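Clarine Opens Its Home Gripper Comparison to Outside Teams This October

Three finger designs, two pad materials and one very long list of small household things

MENORDALE - Clarine, the small robotics shop that has spent the past few years building and fixing hand-held grippers for people who teach robots to do chores, is opening its home gripper comparison to outside teams starting in October. Any lab, school or company with a gripper, an arm or a wrist camera of its own can now ask to have it tried next to the ones already in the program, on the same tasks and in the same kinds of rooms.

The comparison began as something we did for ourselves. We had a drawer full of fingers and pads, everybody in the shop had a favorite, and we were spending far too much of every lunch arguing over them. So we wrote down 52 tasks that come up in an ordinary home, from folding a washcloth to picking up a button, and agreed that every gripper would get the same turn at each of them. Then friends at other shops started asking for our notes, and then they started asking whether they could send us things, and we are very happy to say that the answer is now yes!

The first full round used Gimby, our own two-finger hand-held gripper, fitted with each of our three finger shapes in turn. It was joined by a parallel gripper on loan from Bakhtiari, whose engineers were generous with their time and even more generous with spare screws. Between them the grippers made 350 tries at each group of tasks, and every try was scored the same way: picked up cleanly, picked up after a second attempt, dropped, or left where it was.

Large soft things went well for everybody. Towels, pillowcases and stuffed toys gave no gripper much trouble, and the scores there were so close that we wouldn't tell anyone to choose a finger on the strength of them. The differences showed up with small things, and above all with jewelry. In the jewelry group the softer textured pads got a clean pick 149 times, against 70 for the smooth ones, and that gap was wide enough to settle an argument or two at our own lunch table.

Jewelry is a fine test and we have grown quite fond of it. A chain changes shape as soon as it is touched, a ring wants to roll, and a string of beads will go along nicely until the moment it decides to slide. Put them together in an open box and the fingers have walls to work around as well. 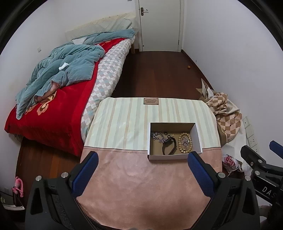 We also learned a good deal about working in real rooms, where there is a bed to step around and the light comes in however it likes. Shiny table covers were hard on the wrist cameras, and we ended up writing a whole page on exposure settings that we had not planned to write. Cables were another matter altogether. Our advice on cables is now the longest part of the setup guide, and we suspect it will get longer.

Teams that join will get the task list, the scoring sheet, the setup guide and a set of both pad materials to try on their own fingers if the mounts allow it. Equipment can be shipped to our Menordale shop or brought in by the people who built it, and we warmly encourage the second, as a lot of good conversation happens between tries. There is no fee for the coming round. We do ask that all scores be shared with everyone taking part, including the embarrassing ones (ours are in there too).

Requests to join, questions about the tasks and offers of odd little objects to pick up are all welcome at the Clarine front desk, which is open from 9 a.m. to 4 p.m.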